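Witov chapel to close for roof and bell frame repairs

The hilltop chapel at Witov, the older of the two places of worship on the Machala road, will close to visitors in November while its roof timbers are repaired and the bell frame is rebuilt. Services will move to the parish hall in the lower village until the work is finished.

The decision follows a survey carried out over the summer by Peter Danko, a structural engineer who has worked on several rural churches in the district. His report, which runs to 40 pages, finds the walls sound but lists decay in the wall plates on the north side, two cracked rafters above the choir and movement in the oak frame that carries the larger bell. That bell has not been rung since the spring.

The chapel stands on the footings of an earlier building. Parish tradition gives the year 915 for the first foundation, though no document of that age survives and the oldest visible masonry, in the lower courses of the apse, is much later. The present nave is a single rectangular room with a flat boarded ceiling. The tower was added at the west end, and the join between tower and nave can still be followed in the stonework inside the porch.

Pilgrims have come to Witov for as long as the parish books have been kept. The main procession starts at the spring below the village, passes 11 wayside shrines and enters the chapel by the south door. The north door, which is lower and has a plain stone lintel, was formerly used for funerals and is now kept locked. 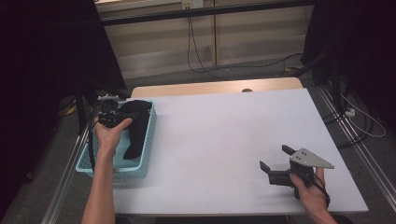 Witov, 29th September – The contract for the roof has been awarded to Lendwood, a carpentry firm that specializes in historic timber frames. Urnari will supply the scaffolding and a temporary cover, to be fixed over the nave before any slates are lifted. Both contracts were approved by the parish council at its autumn meeting.

According to the method statement, the slates will be removed in sections, starting at the east end, and stacked by size in the yard. Slates in good condition will go back on the same slope. Decayed parts of the wall plates will be cut out and replaced with oak, joined to the old timber by scarf joints and fixed with oak pegs. The two cracked rafters will be strengthened with new timber bolted alongside, so that the original pieces can remain in position.

"The north plate has been taking in water at the eaves for a long time," Danko said. "The gutter there is too narrow for the area of roof it serves. If we replace the timber and leave the gutter as it is, we will have the same decay again."

A wider gutter and a second downpipe have therefore been added to the contract. The downpipe will discharge into a new stone channel leading away from the apse.

The bell frame presents a separate problem. It was built to stand clear of the tower walls, but wedges driven in during a later repair now press against the masonry on two sides. When the larger bell swings, the load passes directly into the wall. Lendwood will take the frame down, renew the joints and the foot of one post, and set it back on its original beams with a gap on all sides. Both bells will be lowered to the tower floor during the work. Neither will leave the building.

Romana Šťastný, who keeps the parish records, has asked that the carpenters' marks on the frame be drawn before it is dismantled. Some of the marks were noted in an earlier inventory – the numbering does not follow the order in which the timbers now stand, and this may mean that the frame was assembled differently at first. The drawings will be held with the parish books.

The painted panels on the nave ceiling will be left in place. There are 17 of them, most showing plant ornament, with the four evangelists over the altar. Conservator Adeel Talpur has inspected the paint layer from a ladder and reports flaking near the north wall. Loose areas will be faced with tissue before the roof is opened. Full treatment of the panels is not part of this contract.

The side altar, the processional cross and the carved figure of the patron saint will be stored in the sacristy, which has its own roof and is not affected. The organ will be covered and sealed where it stands.

Access to the churchyard will continue by the lower gate. The upper path, which passes under the tower, will be fenced off for as long as the scaffolding is up. Families with graves on the north side should speak to Emília Malý at the parish office, who will arrange access between deliveries of timber.

The procession route is unchanged. Peter Šimko, who leads the walk, said it would end at the south door if the chapel is still closed, with the closing prayers read outside.

No reopening date has been set. The contract allows for work to stop in severe frost, and the slating cannot be completed until the new gutter has been fitted and tested.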